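Leave the Painter's House a Little Untidy
By Ülle Laur
January
2 comments | 14 shares

Last Friday I went back to Dromness, the house where the painter Agata Sala lived with her sister and, for long periods, with the poet Rimantas Sepp. I had not seen it in nine years. The roof is now repaired, the garden wall is straight again, and there is a proper path from the bus stop. For all of this I am grateful. But inside the house I felt something I can only call disappointment, and I have been trying to understand it.

When I first came, as a student, you rang a bell and an old man let you in. The rooms were cold. Books stood in double rows, and on the stairs there was a pile of Sepp's newspapers that reached to my knee. Sala had painted the doors of the kitchen with herons, and at the height of a hand the paint was worn away by people going in and out with plates. I remember thinking that these two had quarreled here, and eaten here, and that some of the best poems of their country were written beside a stove that did not work well.

Now the newspapers are gone. The herons have been repainted. I am told the restorer followed an early sketch with great care, and I believe it. The birds are brighter than I remember them and they are very handsome. Still, the worn place was also made by the people of the house, and it cannot be made again.

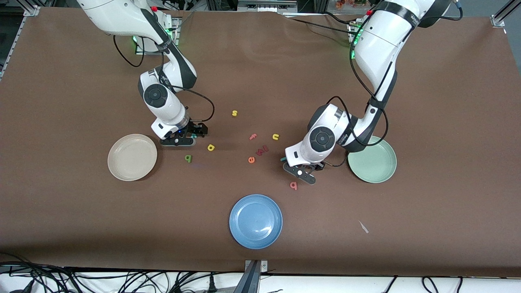

The house owns 3,341 objects, according to the new catalog by Jessie Dunbar, and I recommend this catalog warmly. It is patient work and it does not pretend to know more than it knows. Of these objects the visitor now meets very few. The rest are in storage at Wergate, two hours away, where the air is dry and the light is controlled. I do not argue with the science of this. Paper dies in a damp house. But I would ask the trustees to bring some ordinary things home: the chipped cups, the bad chairs, the coats. They are not valuable and they would not suffer much.

My friend Heriberto Sánchez disagrees with me, and he has worked in museums much longer than I have. He says that I want a stage set, and that dust which is kept on purpose is as false as fresh paint. This is a serious objection. I have no complete answer to it. A house stops when its people leave it, and every choice after that is made by a stranger.

What I can say is that strangers can choose to do less. In Sepp's study they have hung a long printed panel about his exile, and to read it you must turn your back to his window. He wrote about that window for thirty years – the lake, the two birches, the neighbor's goat. I would take the panel down and leave a chair there. Those who want the history can buy the catalog downstairs, as I did, and read it on the bus.

Back to top
© Ülle Laur. Please write to the author before reprinting.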